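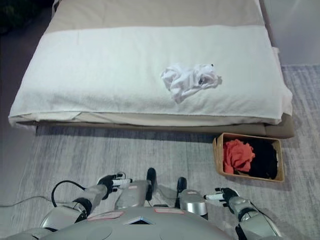 Friday, a bit before nine, and Ilídio Pinheiro is already behind. The Caldeira team wants 64 good runs of one chore - cloth on the bed, pick it up, into the basket - and he has 14. The coffee went cold a while ago.

Each run is a recording. Joint angles, head camera, hand positions, all of it goes to Gulis, the learning system that is suposed to work out the rest. No rules written down. Just examples, lots of them, a little different every time. 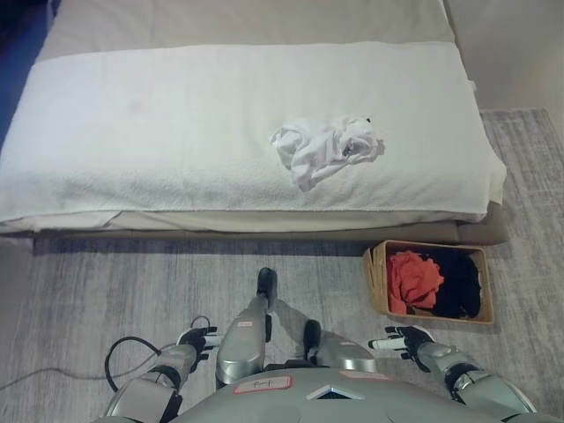

Different is the hard part. People get lazy and drop the cloth the same way, and the system learns that one heap and nothing else. So Pinheiro turns it, squashes it, shoves it over a few inches. Then back to the start pose. Then again.
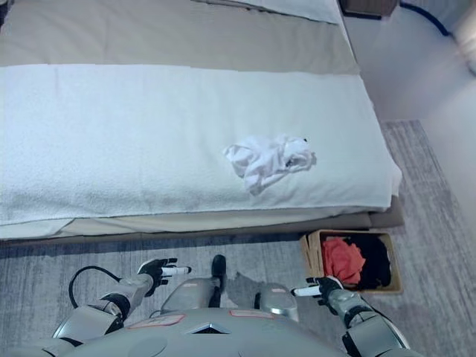 Do the failed runs get thrown out? Most are kept, tagged as failures, so the system has something to compare the good ones against. Only 5 were deleted last month, all for dropped video.

Adelino Carvalho checks the tags in the evening. He's picky. A run where the fingers pinch towel along with cloth is a fail for him, and Pinheiro argues about it - loses, ussually.

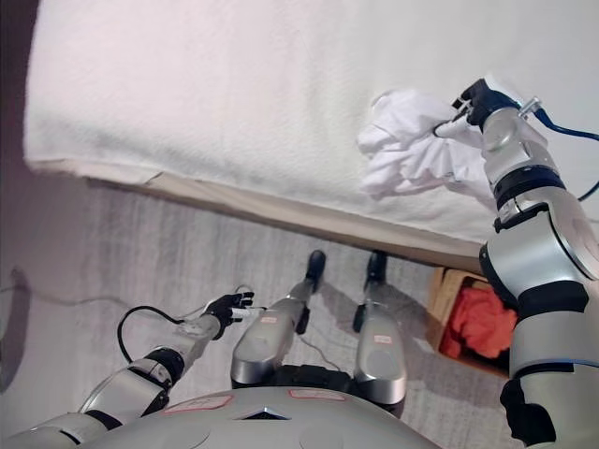
What comes after the bed

Shirts, then socks. Carvalho wants a second bedroom too, with different light. Training restarts in January, whatever they have by then.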